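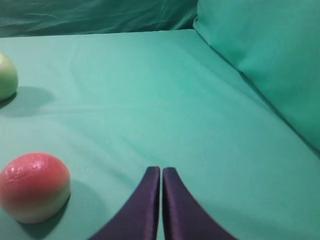
The green cloth pulled flat, with the peach and the pale green one over at the left.

Ticket 844
Subject: Play fruit rolls off the table, plates "walk" on the cloth
Product: Pilard table cover (green), Cirnska plate set, Berchtold soft-touch fruit
Opened: November 2018
Status: Solved, left open for comments

What was reported

Hello, and thank you for having a page where a person can write more than three lines. We run the pretend-café corner at Fosa, which is a drop-in playroom above the library, and this fall we replaced nearly everything on the café table. The old oilcloth had cracked along the folds and the old dishes had been chewed by several generations of toddlers, so it was time. The new things are lovely. The trouble is that they don't seem to like one another. The peach in particular will not stay where you put it. A child sets it down, turns to get a plate, and the peach has gone to the left side of the table or onto the floor, and then there are tears. The plates are better behaved but they creep when anyone leans on the table.

I should say the cloth looks beautiful stretched out, and the color is just what I hoped for. I would hate to be told to take it off!

Step 1: Check the table before blaming the cloth

The first reply I got asked me to put a marble on the bare wood, and I felt a bit silly because I had never thought of it. Off came the cloth, down went the marble, and away it went to the left. So the table leans. It has probably leaned for years, and the old oilcloth was sticky enough that we never found out. I folded a piece of cereal box under the left front leg, tried again, and folded a second piece. After that the marble took its time, though it still went.

Result: better, still rolling.

Step 2: Refit the cover

I had put the cover on the way I make a bed, tight at one end and then hauled toward me. The instruction sheet (which I found in the recycling, sorry) says to start in the middle of each long side and work out to the corners, with the clips 2 inches in from each corner. I had mine right on the corners, and you could feel the cloth slide over the wood if you pressed your palm down and pushed. Done properly it hardly shifts. It took me two tries and one pinched thumb.

I also washed it, in case there was some finish on it from the factory. Cool water, no softener, line dried over the radiator in the hallway. I can't tell you the washing made a difference. It smells nicer.

Result: plates stopped creeping during ordinary play. They still move if a grown-up leans in with both elbows, and I can live with that.

Step 3: The fruit

By now the peach was the only real offender, with the pale green one a distant second. I wrote back and asked whether there was a weighted version. There isn't. The suggestion was to press the fruit down gently on its flattest side and let it settle, and to try turning it until it finds a spot it likes. That works for me, and it does not work at all for a four-year-old in a hurry. I had half a mind to put a dab of putty underneath, but we have little ones who would eat the putty.

Then one of the other parents, clearing up at the end of the morning, simply put it on a plate and went to get her coat. 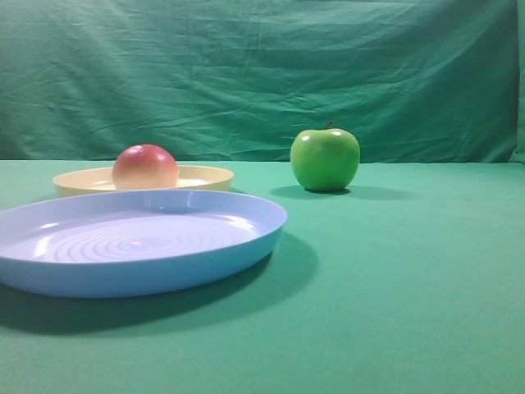

And it stayed put, of course. A raised rim is a wonderful thing. I had been saving the plates for "serving" and keeping the fruit loose on the cloth like a market stall, because that was how we always laid it out before, and it never crossed my mind to change the game. Now the fruit lives on the cream plate and the big blue one goes in front for customers. The blue one has raised rings across the bottom, and the children like to run a fingernail over them to hear the noise. They will do this for longer than you would believe.

Result: no fruit on the floor for a whole morning, apart from what was thrown.

Step 4: One more thing about the plates

Please don't stack them wet. Ours stuck together overnight and I had to run warm water over the pair and twist. No harm done, but I thought for a minute I had a very fat plate.

Current setup, in case it helps someone

Two folds of cereal box under the left front leg. Clips 2 inches in from the corners. Fruit on the cream plate when it isn't being sold. I check the clips when I wipe down at lunch, and I still mean to get a proper furniture pad for that leg.

I'm happy for this to be marked solved. Thank you for being so patient with my long messages, and for not laughing about the marble.

Comments (4)

Guest, 1st comment
We have the same cover on a round table and it has no corners to count from. Where do the clips go? Ours ripples on one side whatever I do.

Ticket owner
Oh, I wish I knew! I'd try fitting them in opposite pairs, like tightening a wheel. Please come back and say if it helps.

Guest, 2nd comment
Opposite pairs worked on ours. Still one little ripple by the window side, and I've put the napkin basket on it.

Guest, 3rd comment
Does anyone know if the Cirnska plates come in the cream color separately? We lost ours at a picnic and the blue one is too big for our shelf.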